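Clearing the bench, four arms later

Most of the questions I get about household robots are about laundry, which I don't work on. I work on dishes, and specifically on the part before the dishwasher: moving things off a bench and into wherever they go next. It is a dull chore and a good test, as it involves hard objects of unhelpful shapes lying too close together.

My position in May was that a single arm with a two-finger gripper could clear a normal family kitchen bench unattended within a couple of years. I have since moved that out. The reasons are mostly mechanical and I'll go through them in the order they annoyed me.

First, perception. It used to be the whole problem and it no longer is. Given a wrist camera and a decent segmentation model, a current system will separate a knife from a stone benchtop most of the time, even when the stone has veins that run in the same direction as the blade. Grey metal on patterned stone was a reliable failure case when I started. It is now an occasional one. Translucent plastic is still bad. A coloured tumbler or lid picks up whatever is underneath it, the depth estimate sags through the surface, and the planner believes the object is thinner than it is. You can patch this by training on more translucent things, and everyone does, and the next translucent thing is a different colour.

Second, contact. We run two evaluation sets at work, known internally as Cleltness and Yazzie. Cleltness is isolated objects: one mug, one plate, one spoon, each with clear space around it. Any policy worth reporting does well on it. Yazzie is the same inventory pushed together so that things touch. Scores drop hard, and they drop in a particular way. The arm reaches the right place. The fingers close on the right thing. Then a neighbouring object comes along for the ride, or a handle rotates under the linkage and props the gripper off the bench by a few millimetres.

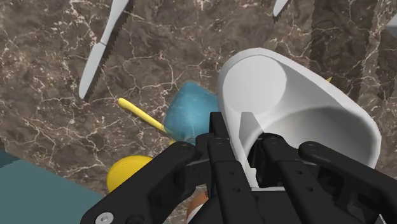
Open vessels are the usual culprits. The obvious grasp on a bowl or a basin is a pinch on the wall, one finger inside and one outside. It's cheap to plan and tolerant of size. It also requires that the outside finger have somewhere to go, and on a crowded bench the outside of the wall is exactly where the next item has been shoved. A person deals with this by nudging the neighbour aside with a knuckle without noticing they have done it. A parallel gripper has no knuckle. It has a linkage, which is wide, rigid, and sits below the fingertips in the wrist view, so it hides whatever it is about to hit.

Theophilus Aryee, who did most of our early grasp scoring, argued for choosing a different spot on the rim whenever the clearance was tight. That works on a round bowl. On anything asymmetrical the wall thickness, slope and height change as you travel along it, and the free section of rim is often the section with the worst slope. The fingers close, the wall slides, and the vessel ends up tilted against its neighbour with the load now sitting on one pad. We logged that sequence often enough to give it a shorthand, which I'll leave out.

The alternative is to push first and grasp second. I like this approach and I think it will win. The difficulty is that pushing needs a decent estimate of friction, and friction on a kitchen benchtop depends on whether someone has wiped it. Simulation gives you one coefficient per surface unless you randomise it. We randomised it. The learned behaviour became cautious to the point of uselessness: small taps, a pause, another small tap. A run of 500 simulated clears took all Thursday night and the policy that came out of it would have needed most of an evening to empty a real bench.

Narrowing the range helped with speed and brought back the failures at the slippery end. We have settled on a wide range for the first push and a narrow one after that, on the theory that the first push tells you something. It does, a bit. The estimate is poor for light plastic items because they move before the force reading settles.

Third, cutlery. Knives and forks lying flat are still awkward for two fingers. The pads have to straddle something only a few millimetres high while staying clear of the stone. Salar, the arm we are using at present, has enough compliance at the wrist to drag the fingertips along the surface and scoop, and that has been its best feature. The arm before it did not, and chipped a pad most weeks. Cutlery beside a bowl is worse again. If the bowl goes first there is a chance of sweeping the knife off the edge. If the knife goes first the wrist has to come in at an angle the bowl doesn't permit. Ordering matters more than grasp quality here, and most published grasp work doesn't score ordering at all.

So, can a machine clear the bench yet? In a commercial kitchen with one type of plate, a fixed tray and a person at the end of the line, near enough. Those installations have fixtures that keep the objects apart, and keeping the objects apart removes most of what I have described above. I would buy one for a cafeteria. At home, no. The best we've managed on the Yazzie set without a reset is 3 consecutive clears, and my kids can beat that while complaining.

I would also be wary of demo footage with generous spacing between items. Look at the gaps. If every object has a hand's width of clear bench around it, you are watching the easy set, whatever it's called in the paper.

Next on my list is a narrower finger profile, with the inner linkage moved back so it stops shadowing the wrist camera. Nolunora quoted 2 designs. One of them loses a fair amount of grip force and the other costs more than the rest of the hand. I'm inclined to test the weak one first, as bench items are light and the force margin has been going unused. I'll put up numbers for both sets when I have them, including the pushes, and with the friction range stated this time.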